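Gonineについて

こんにちは、Gonine(ゴナイン)です。社会人サッカーの草リーグを運営している小さな会社です。小さいというのは謙遜でもなんでもなくて、社員は代表の私と、Custódio Guerreiro(クストディオ・ゲレイロ)の2人だけ。電話をかけてくださった方はどちらかの声を必ず聞くことになります。日本語がちょっと早口で、語尾がなぜか関西寄りのほうがクストディオです(私は早口ではないですが、よく噛みます)。

このページ、ずっと「準備中」のままにしていたら、加盟希望のチームの方に「で、結局どういう人たちなんですか?」と聞かれてしまいました。ごもっともです。なので、ちゃんと書くことにしました。長いです。お昼休みのお供にでもどうぞ。

はじまり

私はもともと、選手としては本当にぱっとしない右サイドバックでした。学生のころは補欠で、社会人になってから職場の先輩に誘われて草サッカーのチームに入って、そこでようやく試合に出る楽しさを知ったくちです。で、そのチームでいちばん下っ端だったので、自動的に「連絡係」をやらされました。

この連絡係というのが大変で。対戦相手を探す、グラウンドの抽選に申し込む、外れる、また探す、審判をお願いする、当日の朝に雨が降って全員に連絡する、相手の連絡係とつながらない、つながったと思ったら先方はもうグラウンドに着いている……。試合で走るより、試合の前に電話しているほうが疲れるんです。経験のある方は今うなずいてくださっていると思います。

ところが、やっているうちにだんだん面白くなってきてしまって。近所のチームの連絡係同士で顔見知りになって、「じゃあいっそ総当たりでやりましょうか」「順位表つけましょうか」となり、誰かが「優勝したら何かもらえるの?」と言い出し、気がついたら私が順位表を作って、規約らしきものを書いて、会場を押さえていました。会社にしたのはそのあとです。会場を個人名義で借り続けるのに限界がきた、というのが一番大きな理由でした。夢のない話ですみません。

クストディオのこと

クストディオと知り合ったのも、その手作りリーグの時代です。対戦相手の監督でした。試合後に規約のコピーを持ってつかつかとやってきて、「第七条と第十一条が矛盾している」と言うんです。まだ息も上がったままの私に、です。見てみたら、たしかに矛盾していました。

怒られているのかと思ったら、そうではなくて、とにかく規則を読むのが好きな人なのでした。会社を作るとき、最初に声をかけたのが彼です。今は規律と日程、それから審判さんとのやりとりを全部見てもらっています。警告の累積がどこでリセットされるか、途中加入のチームの勝ち点をどう扱うか、そういうことを昼ごはんを食べながら延々と話せる人です。私は途中から味噌汁のことを考えています。

今のリーグ

現在の加盟は49チームです。最初の顔ぶれを知っている身としては、ずいぶん増えたなあと思います。リーグは1部と2部の2つに分かれていて、毎年6月に新しいシーズンが始まります。春開幕にしないのは、異動や転勤でメンバーが入れ替わるチームがとても多いからで、これは連絡係をやっていたころの恨みつらみがそのまま制度になりました。4月の頭に登録名簿を出せと言われても、出せないんですよ。本当に。

昨シーズンの登録選手は、おおよそ538人でした。「おおよそ」なのは、締め切り後に追加や抹消の連絡が来て、どの時点で締めるかによって数字が変わってしまうからです。クストディオはこの「おおよそ」という書き方を大変いやがっていますが、代表権限で書きました。

リーグ戦のほかに、Radettiカップという勝ち抜き戦もやっています。Radettiというのは、手作りリーグ時代に打ち上げでよく使っていたお店の名前です。もう閉店してしまったのですが、店主さんが「名前くらい残してよ」と言ってくださったのをいいことに、そのまま使わせてもらっています。1部も2部も関係なく抽選するので、初戦で去年の優勝チームと当たることもあります。くじ運の悪いチームというのは確かに存在します。私のいたチームがそうでした。

結果の入力や日程の確認には、Pokixという自前の仕組みを使っています。知り合いに頼み込んで作ってもらったもので、見た目はたいへん地味です。でも試合が終わったらその場でスマートフォンから得点と警告を入れられて、両チームの代表が確認ボタンを押すと順位表に載ります。昔は私が夜中に表計算ソフトと格闘していたので、それに比べたら天国です。ボタンが小さくて押しにくいというご意見は何度もいただいています。直します。直すと言い続けてもうだいぶ経ちますが、直します。
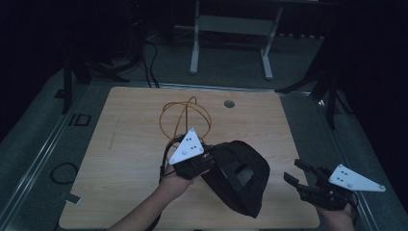
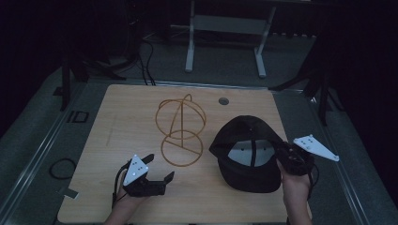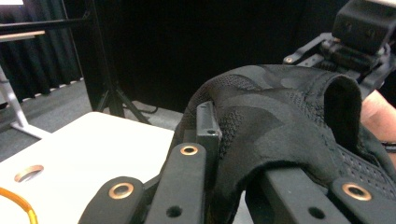
2枚目:木目の台の上の黒いキャップとキャップスタンド

昇格と降格と、もめごとの話

リーグを運営していて一番きかれるのは、「途中で抜けたチームが出たらどうなるの?」という質問です。

草サッカーですから、チームはなくなります。キャプテンが引っ越した、人数が足りない、けんかした。いろいろあります。そのときに空いた枠へ誰を入れるかで、以前かなりもめました。2部の次点のチームを上げるのか、降格するはずだったチームを残すのか、それとも新しく申し込んできた強いチームをいきなり1部に入れるのか。

その年に申し込んできた新規チームが、これがまた強かったんです。元の所属先ではずっと上のほうにいた人たちで、「うちが2部からというのは試合にならないのでは」という言い分もわからなくはない。でも、2部で一年間こつこつ勝ち点を積んできたチームからすれば、横から入ってきて自分たちの上に座られるのはたまらないわけです。代表者会議は夜遅くまで続いて、会議室の利用時間をはみ出し、駐車場で続きをやりました。

最終的には、規約に書いてあるとおりにしましょう、という結論になりました。新規加盟は2部から。空いた枠は2部の次点から。その新規チームは翌年ちゃんと優勝して上がっていきましたし、今では一番仲のいいチームのひとつです。会議の席で一番怒っていた方が、今は審判講習の世話役をしてくださっています。

このときに学んだのは、もめてから規則を作ると、どんな案を出しても誰かをひいきしたように見えてしまう、ということでした。なので今は、シーズンが終わった直後の、みんながまだ来季の自分の立場を知らないうちに規約の改正案を募集することにしています。提案はどのチームからでも出せます。加盟一年目でも一票は一票です。去年は「延長戦をなくして即PKに」という案が通りました。私は反対だったんですが、負けました。代表なのに。

やっていないこと

ときどきお問い合わせをいただくので書いておきますね。

プロを目指す選手の育成や、上のカテゴリーのクラブへの紹介はしていません。お子さん向けのスクールもやっていません(お父さんお母さんの試合の横で、勝手にボールを蹴っているお子さんは大勢います。楽しそうです)。個人参加の一日イベントも今はお休み中です。

それから、助っ人の派遣もしていません。「今日キーパーがいなくて」というお電話をいただくことがあるのですが、私が行っても何の助けにもなりません。一度だけ行ったことがあります。大敗でした。

会場について

メインで使っているのは、Limグラウンドという民間の人工芝のピッチです。夜間照明があって、更衣室もあって、シャワーはお湯が出たり出なかったりします。川沿いなので風が強く、コイントスに勝ったら迷わず風上を取るのが常連の皆さんの作戦のようです。

リムさんと呼ばれている管理人さんがいますが、ご本人の苗字は全然違います。グラウンドの名前で呼ばれているうちに定着してしまったそうで、私も本当のお名前を覚えるまでにずいぶんかかりました。ゴールネットの修理がとても上手な方です。

抽選で取れた公営のグラウンドも併用しています。こちらは毎回ばらばらなので、日程表の会場名を必ず見てから家を出てください。これは本当にお願いします。反対方向の電車に乗ってしまって、後半から来たチームがありました。前半は不戦敗扱いにしなくていいのかと相手チームに聞かれて、クストディオが嬉しそうに規約を開いていました。

大事にしていること

会社概要のページには理念を書くものらしいのですが、立派なものは思いつきません。試合がちゃんと予定どおりに始まって、終わったら順位表がすぐに更新されていて、月曜の仕事に差し支えないくらいの疲れで帰ってもらえたら、もうそれで十分だと思っています。

しいて言うなら、問い合わせには早く返事をする、ということは決めています。昔、相手の連絡係から返信が来なくて、寒い中ずっと携帯を握りしめていたことがあるからです。あれはつらかった。試合中はさすがに出られませんが、ハーフタイムには見ています。

あとは、判定への不満を審判さんに直接ぶつけないこと。これは加盟のときに全チームにお約束いただいています。言いたいことがあるときは、キャプテンからうちへ文書でお願いします。全部読みます。三枚にわたるオフサイド論が届いたこともありますが、ちゃんと読みましたし、クストディオは五枚で返していました。

加盟をお考えのチームへ

来季の加盟申し込みは、お問い合わせフォームから受け付けています。チーム名、だいたいの人数、普段活動している曜日、それから連絡係の方のお名前を書いてください。ユニフォームは正副の色が違えばそれで大丈夫です。そろっていなくても、同じ色で番号がついていれば最初のシーズンは目をつぶります(副の色はビブスでもかまいません)。

強さは問いません。2部には優勝を狙っているチームもあれば、一年間で一勝するのが目標というチームもあります。去年その目標を達成した試合にたまたま居合わせたのですが、最後の笛が鳴った瞬間、ベンチの全員がピッチに駆け込んでいって、私もつられて走ってしまいました。運営なのに。相手チームの皆さん、あのときは失礼しました。

まず見てみたい、という方は試合の日に会場へふらっと来てください。見学の予約はいりません。本部のテントに私かクストディオのどちらかがいるはずです。規約の話を始めるとクストディオは止まらないので、お急ぎの方は私のほうにどうぞ。

Gonine 代表より
最終更新:2025年11月13日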